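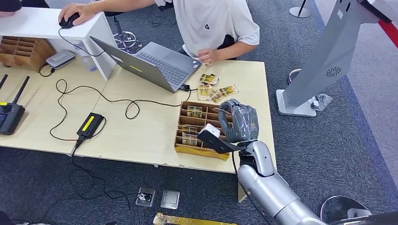
Cards, tray, laptop and a hand in its wrapper, at the Pravomport open day.

The robot had been about to pick up a card for long enough that I'd eaten a whole granola bar.

I mention this because the flyer had promised "fast-moving automation, live." The flyer also promised parking. I had driven to Nandport on the strength of both, and left the car outside a tile store half a mile away, under a sign I chose to read generously.

The Pravomport open day happens once a year in a carpeted hall that hosts, by the look of the schedule taped inside the door, a great many weddings. On 2019-10-12 it hosted 14 exhibitors, a coffee cart with one working spout, and a crowd made up of retired engineers and the grandchildren they were using as cover. There were vacuum pickers. There was a conveyor that sorted golf balls by color and would not stop. And over past the red rope there was the Hayes stand, where an arm with fingers was supposed to file small wrapped cards into a cardboard tray.

It doesn't sound like much, and the man in charge of explaining it agreed with me before I had opened my mouth.

"A kid could do it," said Bahman Mousavi. "We had a kid do it this morning. She did the whole tray and then asked if there was anything else."

Mousavi leads the small team at Hayes that built the demo. He has the calm of someone who has restarted a lot of software in front of a lot of strangers. He calls the arm Zuladix, the name on the project paperwork, though by midafternoon he had switched to "he," and once, under his breath, to something else.

The task goes like this. A few cards lie on a tabletop, shiny, gold-faced, in clear wrappers. The arm is meant to find one, lift it, turn it upright and lower it into a slot in the tray. Then it does another. Shiny wrappers are miserable for a robot to look at, since they throw the hall lights back at it, and thin things lying flat are miserable to pick up, as anybody knows who has dropped a credit card on a bank counter. Hayes chose both problems on purpose. I asked why they hadn't gone with, say, a block.

"Everybody has a block," Mousavi said.

When I arrived, three cards were standing in their slots and four more lay waiting on the table beside a laptop. The hand was at the tray with its fingers hooked over the top, dressed in a cloudy gray covering like a sofa at a careful aunt's house. It had been that way through most of the granola bar. At the desk, a colleague in a white T-shirt had one hand on a mouse, perched on top of a little shelf unit, and the other hovering near the laptop as if it might need to be caught.

You learn a lot about a robot by looking at the furniture around it. The glossy stands that day had hidden every wire behind printed panels, and their machines ran all afternoon in tidy loops and told me nothing. At Hayes the cables were out on the table in coils and went over the front edge onto the carpet. There was a power adapter with a bright yellow label, a handheld remote with two antennas, a water bottle, and a wooden organizer full of tiny compartments that I badly wanted for my own desk. It looked like people were working there. They were.

Then the arm moved, and the crowd, by which I mean me and a man holding a balloon for somebody else, leaned in.

It went up from the tray, across, and down over a card with great dignity. It closed its fingers. It rose. The card stayed on the table. The arm carried nothing at all over to the tray, lowered the nothing carefully into an empty slot, and let go of it.

"Beautiful placement," said the man with the balloon.

Mousavi didn't flinch. The placement half, he explained, is the half they've been working on since spring, and it really was beautiful. The laptop was consulted. A number was changed, and then changed back. On the next try the card came up with the hand, turned, wobbled and went in, and I am embarrassed to report that I clapped.

The person who gets to decide whether any of this is worth doing is Rungnapa Bunnag, who runs a mail-order hobby business and had come down to see how her future employee was getting along. Her packers sort 800 cards on a decent day, by hand, into trays a lot like the one on the table. She watched four attempts with her coat on. I asked what she thought.

"He's slow," she said. "But he doesn't put them in by mood."

Her packers, she told me, are wonderful people, and every one of them has a private theory of what order things should go in. She has found a whole tray filed by how much the packer liked the picture. She isn't looking to replace anyone, she said, and I believed her, mostly because at the current pace the arm would be replacing one of her packers sometime during a long lunch break. What she wants is something to run overnight, when speed matters less. Mousavi says 14 hours is a reasonable night if you start when everyone goes home early, and I could see her doing the arithmetic and not hating it.

I asked him what the hardest part had been, expecting something about vision or grip force. He thought it over.

"Carpet," he said.

The tables had been set up on the hall's dark textured carpet, and in his telling every footstep nearby gave them a small, private earthquake. In the lab they're on concrete. He'd spent the first hour of the day asking visitors to please walk softly, and then the golf ball people's visitors had come through, and that was that.

I did a lap of the hall after that, because it seemed rude not to. The vacuum pickers were very good. A salesman gave me a pen shaped like a wrench and asked what volume I was moving, and I said it varied. The golf balls were still going around. I found I couldn't remember a single thing about any of it ten steps later, and I drifted back to Hayes with a coffee that was mostly foam.

Bunnag had taken her coat off by then and was asking about bent corners. Could it tell if a card had one? It couldn't. Could it be taught? Mousavi said probably, in the tone of a man adding a line to a list that already has a second page. The team has until November to come back to her with a version that fills a full tray without help, and he would like it noted that "help" has not been defined.

The last thing I saw it do was drop a card between two slots, so that it lay across the top of the cardboard like a tiny bridge. The colleague in the white T-shirt looked at it. Mousavi looked at it. The grandchild who owned the balloon, newly arrived, reached over and was stopped.

"Let him try," said Bunnag.

I stayed another ten minutes to see if he would. Then I went to find out whether my car was still outside the tile store, and it was, with a note on it.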